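# About Drollholm

Hi! I'm the person behind Drollholm, which is a grand name for one desk, two monitors and a chair I really should have replaced by now. I make small games, and I make the tools I need to make the small games, and every so often the tools end up being more fun than the games and I lose a whole season to them. If you've landed here from a store page or a devlog and wondered who's responsible, it's me.

I started out making maps for other people's games. I'd stay up far too late moving trees a few inches to the left and then moving them back. After a while I wanted trees that did things the editor wouldn't let them do, so I learned enough code to get into trouble, and then enough to get partly out of it again. I had a regular job through all of that (payroll software, very respectable) and worked on my own stuff in the evenings. I went full time after the first game, Jandale, started paying for groceries. Some weeks it still does!

## What I've made so far

**Jandale** is a game about running a ferry between islands. You load it up, you try not to tip it over, you learn which captains will give way and which ones won't. It has 125 little jobs in it, and I wrote every one of them by hand, including the ones about the goat. People ask if I'd do it that way again and I go back and forth. The good jobs are good because I sat with them. The weaker ones are weak because it was the end of the month and I needed another delivery to the lighthouse.

**Carrilho** came next, and it's the odd one. It's a railway puzzle where the track is the only thing you control. The trains just go. I built it as a prototype over a long weekend, put it away, and kept opening it again when I was supposed to be doing taxes. It sold a lot less than Jandale but the folks who like it really like it, and I still get emails with screenshots of solutions I never thought of. Please keep sending those. I have a folder.

**Nesley** is what I'm working on now. It's a town builder where the weather matters more than the money, so you're forever digging drains and moving the bakery uphill. The water simulation has been rewritten five times. The current version is fast, mostly stable, and only occasionally decides that a pond should climb a wall. I'm leaving one of those walls in as a tribute.

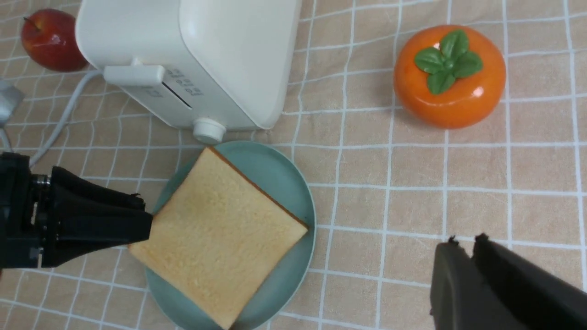

I don't have a release date for Nesley and I've stopped guessing at one in public. I gave a date for Carrilho, missed it, gave another, missed that too, and felt rotten both times. So now I post a devlog when I've got something to show, usually on a Thursday, and when the game's ready I'll shout about it.

## How I work

Mornings are for the hard stuff, meaning anything with math in it. Afternoons are for art, menus, bug reports and answering mail. I keep a paper notebook next to the keyboard for things that bother me while I'm playing, and if something shows up in there 3 times it gets fixed before I'm allowed to add anything new. It's a boring rule and I break it a fair bit, but the games are better for it.

I write my own engine, sort of. The rendering and input parts are mine, the sound is a library I've used for years, and the physics is whatever I could get working at the time. Would I tell somebody starting out to do the same? Probably not, use one of the big ones, you'll have a finished game a lot sooner. I just happen to like knowing where everything is, and when a player tells me their ferry is upside down I can usually find the line that did it.

Music I hire out, and testing happens with a small group of players who signed up through the newsletter. They're patient and extremely picky, which suits me fine. I open a few spots whenever there's a new build, so if you'd like to break Nesley before it's out, the newsletter is the place to be.

## Stuff people ask me

**Are you hiring?** No, sorry. It's a one-person outfit and I'd like to keep it that size for now. If you do pixel art or localization I'm happy to look at a portfolio and keep it on hand.

**Can I stream or record your games?** Yes, please do, and you can make money from it. You don't need to ask first.

**Will there be a Jandale 2?** I've got a page of notes and a drawing of a bigger boat. Ask me again after Nesley.

**Do you do console versions?** Jandale might get one. I've been poking at controller support, and the loading screen feels nice on a stick, but the job list is still a pain to scroll through.

**Can I mod them?** Jandale and Carrilho both keep their levels in plain text files in the data folder, so go wild. Make a backup first!

## Getting in touch

The contact form is the best way to reach me. For bugs, tell me what you were doing and attach the log file, which sits in the same folder as your saves. I read everything, though in the week after a patch I can get pretty far behind, so give me a few days before you send a second one.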